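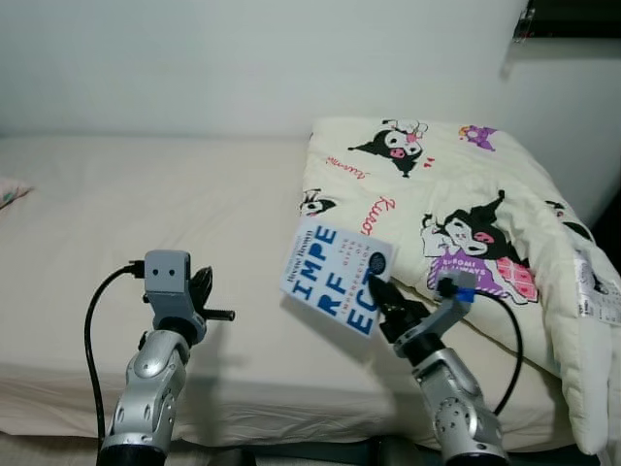 Skestness 那边的旧家居城，到底是谁要搬进来？

发帖：河边老猫

有住在 Skestness 零售园附近的朋友吗？想打听个事。

就是园区最里头那栋原来卖家具的大房子，空了快两年了，一直黑着灯，门口的促销横幅都晒白了也没人摘。上个月我去旁边买猫砂，发现停车场靠里那两排被围栏围起来了，地上喷了好多橙色的记号，还有两个穿反光背心的人拿着本子在那儿走来走去。我凑过去问了一句，人家很客气地说他们只管量尺寸，别的一概不知道。

回家以后我就开始翻规划申请（对，我就是这么闲），查到有一份是给这栋楼的，写的是外立面改造、入口从一个改成两个、后面卸货区重新划线，外加一块夹层。申请人是一家我从来没听说过的物业公司，通篇没提是哪家店要来。我婆婆那个圈子已经传疯了，有说是 Vesano 超市的，有说是 Deltik 五金的，还有说要隔成两半，两家一起来。

我自己当然最想要 Vesano。现在要买点像样的熟食和面包，得开车到 Sutter 路那头，周末光是排队进停车场就能把人排没脾气。可是"两个入口"这一条又让我有点犯嘀咕，超市一般会要两个门吗？还有那个夹层，写的是"非营业用途"，这又是什么意思，放仓库？

另外想问问，停车位会不会变少？图纸我下载下来了，但字小得可怜，放大了又糊，看得我眼睛疼。有没有懂行的帮忙看看，或者谁有内部消息，透一点点也行！

发帖：量尺子的人

我以前在区里的规划窗口干过几年，现在不干了，不过看图纸的毛病还在。昨晚吃完饭顺手把那份申请翻了一遍，说说我看到的，你参考着听。

先说两个入口。你猜的方向没错，两个门多半是要分成两个铺面。平面图上中间有一道新加的隔墙，从正门一直通到后面卸货区，左边大右边小。图例里写的是防火分隔墙，这种墙一般不会为了一家店自己用去砌，砌起来很贵的。所以我倾向于两家分租。当然也有例外，有的大店会把咖啡厅或者药房单独开个门，但那种隔墙通常走不了那么深。

再说夹层。"非营业用途"就是顾客上不去的地方，放货、办公室、员工休息室、更衣间都算。为什么要特地写这几个字呢，因为很多零售园当初批下来的时候，对营业面积是有上限的，多出来的面积只要不拿来卖东西，审起来就宽松很多。这份申请里夹层正好是 1,000 平方英尺，画在左边大铺面的后半截，楼梯也在那儿。右边的小铺面没有夹层。

停车位的事，说明文件第二部分里有个表，比图纸好看清楚多了，建议你直接看那个。按表里的数，靠里那两排会重新划线，给推车棚和无障碍车位腾地方，最后净减 10 个。无障碍车位是增加的，亲子车位也增加。我个人觉得影响不大，那两排平时除了年底就没停满过。不过你要是习惯贴着围墙停车躲太阳，那以后可能要换地方了。

至于是谁来，申请里确实查不到，这很正常。改外立面和换招牌是两份不同的申请，店名往往要到招牌那份才露出来。招牌申请通常提交得晚，有时候工人都进场了才递上去。你可以在规划网站上给这个地址设一个提醒，有新文件会发邮件给你。注意地址要填园区的楼号，别填邮编，填邮编会把对面那片住宅加阳光房的全给你推过来，我吃过这个亏，一早上收了一堆。

还有一点，公众意见还能提，截止到月底。如果你对后面卸货的时间有想法（比如住在后街，清早怕吵），现在写比以后投诉管用得多。写的时候讲具体的，几点、哪条街、离卧室多远，别只写"反对"两个字。"我想要某某超市"这种也不用写，规划那边管的是房子怎么用，管不了租给谁。

发帖：爱吃烤鸡

肯定是 Vesano！！！

我表姐的同事在 Sutter 路那家店上班，说店里已经在问有没有人愿意调过来了。信不信由你们。

发帖：河边老猫

哇谢谢楼上两位！尤其是量尺子的朋友，写得太清楚了，我刚把那个表找出来了，果然比图纸强一百倍。推车棚我是举双手赞成的，现在那个推车满地跑，刮风天我都不敢把车停在下坡那一边。

提醒也设好了，填的楼号。

调人那个消息我很想信，但是上次也有人说 Sutter 路的店要往我们这边调人，结果是调去了机场那头，我白高兴了一个夏天……所以这次先忍一忍。

发帖：五号公交终点站

补充几句，跟楼上的说法不完全一样。

我住后街，围栏就在我家厨房窗户斜对面，每天洗碗都看得见。我觉得右边那个小铺面更像是给 Deltik 的。理由有点土：他们在旁边镇上的那家店也是开在一栋分成两半的房子里，也是小的那一半，门也是朝停车场斜着开的，跟这份图上的门几乎一个样。我老公说天下的玻璃门都长一个样，让我别瞎分析。好吧，他可能有道理。

左边大的那家是不是 Vesano 我不敢说。但我可以肯定那边要做冷库，因为申请里附了一份噪音报告，测的是屋顶冷凝机组，就在文件列表往下拉到快到底的地方，名字起得特别长，很容易漏掉。卖沙发的总不用那个吧？所以不管是哪家，八成是卖吃的。

噪音报告我硬着头皮看完了，大半看不懂，只看懂了一个 59 分贝，写的是白天在机组旁边测的，传到我们这排房子会低不少。晚上的数他们写得含含糊糊，我已经写意见去问了，顺便问了能不能把卸货推到早上 7 点以后。以前家具城那会儿一周也就来一两趟货车，超市可是天天来的，这个差别住前面的人可能没什么感觉，我们这排是真的要听的。

倒不是反对啊，我也想下楼就能买到面包。就是希望他们把围墙补高一点，现在有一段矮得猫都懒得跳，直接迈过去。

对了，公交站的事有没有人问过？申请里的交通那部分说"公共交通便利"，看得我笑出声，我们这趟车晚上七点以后一小时才一班，而且站台在园区外面，拎着东西要过一条没有红绿灯的马路。我在意见里也写了这条，欢迎大家照着写，多几个人提总是好的。

发帖：量尺子的人

噪音报告那份我确实漏了，谢谢楼上，刚去补看。有屋顶冷凝机组的话，左边是食品店的可能性就很大了，我同意。

晚间噪音你问得对，这种情况常见的做法是附加条件，规定夜里的上限，或者要求加隔音罩。你的意见写得越早，经办人越有时间去找申请人要补充材料。卸货时间也可以作为条件写进批文，以前园区另外几家店就有这样的条件，你可以把那几份旧批文找出来，在意见里引一下编号，很有说服力。

围墙那一段要先查清楚归谁，有可能是园区的，也有可能是后街住户自己的。看你们的房契图，边线上有个小小的 T 字记号，T 朝哪边画就是哪边负责修。

公交站不归这份申请管，不过交通科会被征求意见，写上去他们看得到。

发帖：河边老猫

我家离得远一点，卸货倒是听不见，但过马路那条我深有体会，今晚就去写。等招牌申请出来了我第一时间回来更新这个帖子，到时候猜错的人请吃烤鸡！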